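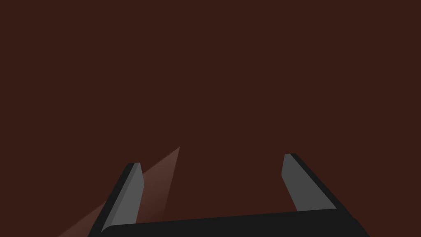 Figure 3. Plain ground in a dark reddish brown, without texture or markings.

According to Parisa Ghaffari, a wall in such a color "makes the room come nearer to you, and after one hour you want to open a window." She was one of the 65 residents who answered our second questionnaire, and her remark returns in different words through many of the other answers. Mi-kyung Cha wrote the contrary: that she slept better in the dark bedroom, and that she would not accept to have it painted again in white.

4.2 Dark ground colors in small rooms

The literature on interior color gives much attention to light tones and less to deep browns and maroons. When these are studied, it is mostly on small sample cards, and the result is then applied to full walls. We consider this step to be doubtful. A color that is judged as warm on a card can be judged as heavy when it covers everything that a person has before the eyes, as in Figure 3, where no seam or marking interrupts it.

The apartments of the Montoya building offered a good occasion to look at this question. The building has 103 apartments of nearly equal plan, and the owner permitted that one bedroom wall in each be repainted before the new residents moved in. We used two paints, the Ollura matte brown and the Podus off-white. Both were applied in two coats by the same painters. The residents did not choose the color and were not informed about the purpose of the study until the second questionnaire was collected, in February.

The residents rated their bedroom on a scale from 1 to 7 for comfort, for perceived size and for calm. In the brown rooms the perceived size was rated lower, as was expected. The ratings for calm were more divided. Residents who used the room only for sleeping gave high values, and residents who also worked there during the day gave low values. The direction of the window had less influence than we had supposed in our first report.

Some caution is necessary. The residents had different lamps, and we did not control for these. A lamp with yellow light moves the brown toward red, and several residents described their wall as "red" in the free comments, although the paint was the same for all. Also, the curtains were brought by the residents, and in some rooms they covered a part of the wall.

The comparison with the hallways, which were left in their earlier color, is given in Section 4.3.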